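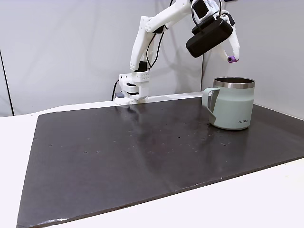 White arm, gray board, black cables.

Quick one tonight, I have to be up at 6 and my ears are still ringing. Went to see Voltalgate last night. Finally. Shuk-fan has been on at me since spring about it and I kept saying yes yes and then not booking.

So. It's a musical set in a power station canteen. I know. I went in with my arms folded. Two acts, a cast of nine I think, a band squashed up on a platform at the back where you can see the drummer's feet and not much else of him. The story is two sisters, Bawa and the older one who only ever gets called Sister, and whether the younger one takes the job in the city. That's pretty much the plot. Nothing blows up.

First act is slow. I'll say it. The opening number goes on forever and the words got lost under the keyboards, at least from where we were (row near the back, left side, 65 dollars each, ouch). There's a comic song about soup that got big laughs from everybody except me and the man next to me. Then just before intermission Bawa sings the one called "Leave the Light" and ok. Fine. I get it now. No dancing, no set change, she just sits on the counter and sings it. Somebody behind us was properly sobbing.

Yi-chun Au plays Bawa. Never seen her in anything before. Small voice at the start, almost talking, and then it opens up and you realize she's been holding it back for an hour. I looked in the program and she's only done 2 shows before this one, one of them a tour of Jonska which I missed and am now annoyed about.

Second act much better. Faster, funnier, the band wakes up. The canteen ladies get a proper number of their own with trays - banging them, sliding them, one got dropped and rolled right to the front and the actress just sang at it until it stopped. Maybe that's in the script. Shuk-fan says no, it didn't happen when she went the first time.

Things I didn't love:

The father. Shouts everything. Even the quiet lines.

The reprise of the soup song. Why.

The ending, sort of. The train whistle, then black, then bows. I wanted one more minute with the sisters. Shuk-fan thinks it's perfect and we argued about it all the way to the parking garage and then in the car and then by text after she got home.

The theater itself - the Trenora, the old one with the green doors - has redone the lobby and it looks great but they took out half the benches so at intermission everyone stands around holding a drink and a coat. Line for the ladies room went up the stairs. Sound is still a bit muddy under the balcony, so if you're booking go for the middle, or upstairs if you don't mind the climb.

No cast recording yet, I asked at the merch table and the girl said hopefully September. I bought a tote bag insted. I do not need a tote bag.

Would I go again? Yeah, I think so. There are 3 weeks left and I'd like to hear that first number from a seat where I can make out the words. If anybody wants to come with me shout in the comments, Shuk-fan is out, she's been twice and says thats enough even for her.

Ok bed. Will fix the typos tomorow.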